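Status: v3 of the data is up, v2 is still in the `old/` folder for anyone who needs to match earlier numbers. Checkpoints follow once the upload stops timing out.

# Skandcombe

Skandcombe is a small manipulation dataset plus the training code for a method we call **Kirui**. The idea fits in one sentence: before a policy learns to grasp anything, let it learn how the wrist view changes when the arm moves, using a printed grid as a free ruler. We tried it on a whim and it worked so much better than we expected that we dropped two other projects to write it up!

## What's in it

| Part | Episodes | Notes |
|---|---|---|
| `sweep` | 879 | arm moves over the cloth, no grasp attempted |
| `reach` | 474 | arm approaches one wooden object |
| `heldout` | 67 | same task as `reach`, new start poses, never trained on |

Each episode has wrist camera video, joint positions, gripper opening, and the commanded motion at every step. Timestamps are shared across streams, so you don't need to line anything up yourself.

## How Kirui works

Training has two stages. In the first, the encoder gets two wrist views taken a short time apart and has to predict the camera motion between them. No labels are needed, because the arm already knows where it went. In the second stage we keep the encoder, add a small action head, and train on `reach` by plain behavior cloning.

The cloth is what makes stage one so cheap. A bare tabletop gives the network almost nothing to hold on to when the arm is moving through open space, and a busy pattern gives it too much. White lines on green turned out to be a lovely middle ground: the spacing tells you about height, the way the lines fan out tells you about tilt, and it all keeps going when the target is barely in view.
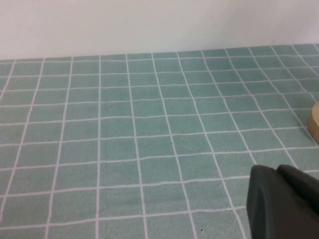

Those early reach steps are where the older policies fell apart. With only a sliver of the object at the edge of the picture, a policy trained from scratch tends to drift or freeze, while the Kirui encoder still has a good sense of its own motion and can make a sensible first move. This was the most fun part of the project to watch.

We don't rectify the grid or fit any lines to it. Real cloth wrinkles, so the squares are never quite even, and we tried flattening them in software for v1. It made results worse - the network seemed to do better learning the wobble than trusting our correction of it.

## Results

Success on `heldout`, mean over 3 training seeds, with the same action head and the same `reach` data throughout:

- From scratch: lowest of the lot, and the seeds disagree a lot
- Image-pretrained encoder, frozen: better, still weak on far starts
- Kirui, `sweep` then `reach`: best on all seeds, with the biggest gain on far starts

Full tables are in `results/`, including the runs that flopped. Please read those too. We learned a lot from them, especially the one where we let stage one run far too long and the encoder forgot about objects completely.

## Getting started

```
pip install -e .
python fetch.py --part sweep --part reach
python train.py --stage motion --config configs/kirui.yaml
python train.py --stage clone --config configs/kirui.yaml
python evaluate.py --part heldout
```

`evaluate.py` scores saved rollouts. For running on an arm, see `ireck/`. Ireck is our control wrapper, and you'll need to fill in your own joint limits before it will start.

## Known problems

- One cloth color and one wall. We have no idea yet how far this carries to other tables, and we'd love to find out.
- Small dark specks show up on the cloth in places. They are left in and not labeled.
- The gripper covers a corner of the view. If yours sits somewhere else, retrain stage one.
- Gripper opening is logged in raw motor units in `sweep` and normalized in `reach`. Sorry. The loader converts it, but your own script won't.

## Next

Ukness, the follow-up set, swaps the grid for stripes and dots to see which cues matter. Recording starts in November. If you run Kirui on a different arm or a different cloth, open an issue and tell us what happened - failed runs are very welcome.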